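Frequently Asked Questions: Applying for Season Four of The Long Table

Casting for the new season of The Long Table opens in March. The answers below cover what people ask us most often. Please read them before you write to the casting office.

What is the show?

Twelve single people share a house in Custine and cook for each other in pairs. At the end of each episode the hosts read out the new pairings, and anyone left without a partner goes home. The last couple standing wins the prize.

Who is hosting this season?

Jurgita Petrauskas is back as main host. Algirdas Lill, who was runner-up in season two, takes over the reunion special and the weekly aftershow.

Who can apply?

You must be at least 21, single, and legally able to work in the country for the length of the shoot. You don't need to be a good cook. Several past contestants had never made more than toast, and one of them reached the final.

Can I apply if I was on another dating show?

Yes, but tell us on the form. We will need the name of the show and the year it aired. If you are still under contract to another producer, we can't consider you until that contract ends.

Can former contestants come back?

Sometimes. Season three had one returning contestant, and we may do it again. Former contestants should write to the casting office and skip the form.

How many people apply?

We received 1,859 complete applications for season three. Of those, 422 were invited to a video interview and 28 came to the final casting weekend at the Mosotov studio.
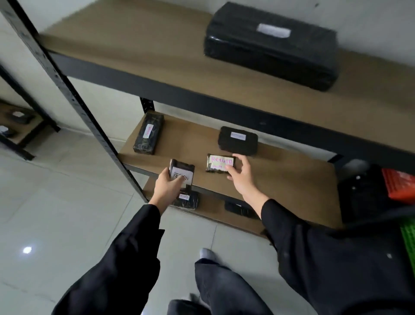 What do I need to send?

The form, two recent photos with no filters, and a video of up to three minutes. Tell us who you are, how your last relationship ended, and what you would cook on a first date. Shoot it on your phone. We do not give extra credit for editing or music.

Can I mail my application?

No. Online applications only. Please don't send food, gifts or letters to the studio either - we can't pass them on to the cast or the hosts.

How long is filming?

Five weeks, plus one day for the reunion special. You will not have your phone during the five weeks. Calls home are allowed once a week and are not filmed.

Are contestants paid?

There is a weekly allowance, and travel to and from Custine is covered. The allowance is the same for everyone and does not depend on how long you stay in the competition.

Is the show scripted?

No. Producers choose the cooking themes and plan the dates. They do not tell contestants who to pick.

When will I hear back?

If you are invited to interview, you will get an email from Mac Carthaigh Casting within six weeks of the closing date. We can't send individual replies to everyone else.

Can I watch a taping?

Only the reunion special has an audience. Tickets are free and are listed on the Braten website once the season starts airing.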